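Subject: Re: Can they do the washing-up yet?
From: Welington Frota
To: Household machines list

Abilio Sepúlveda wrote:
> I've been reading this list for 4 months and I still can't tell whether
> any of these arms could manage my kitchen. Folding a towel, fine. But
> would you let one near the good glass?

Dear Abilio, and everyone,

What a nice question to come back to after December! My own answer is "not the good glass, not yet", though I'm a good deal more hopeful than I was when we all met at Clendel and I went home grumbling to my wife.

Coffee is the chore I keep coming back to, as it sounds so easy. A paper filter has to be opened out and settled in the neck, the grounds have to go in without a shower of them over the cloth, and then there's the pouring, slow and in circles (my mother took 4 minutes over hers and wouldn't be spoken to). I can do all that half asleep. For two arms, every bit of it is a separate worry, and glass doesn't forgive a clumsy grip.

So I'd start yours on the towels, Abilio, and keep the kettle for yourself a while longer. Do write and tell us how you get on.

Warmest wishes to all,
Welington

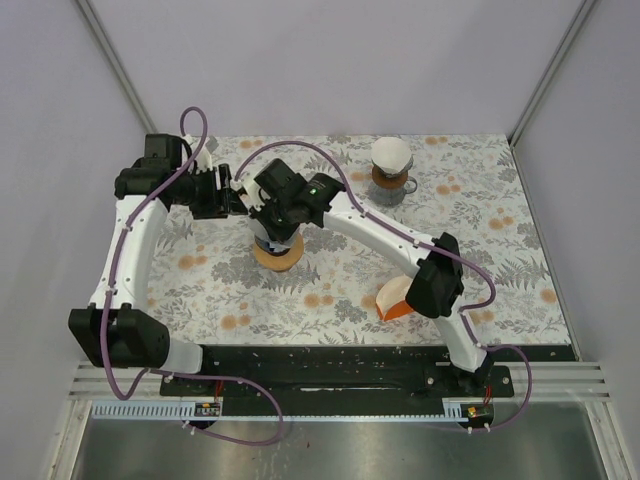 Two arms at the coffee table, filter already in the carafe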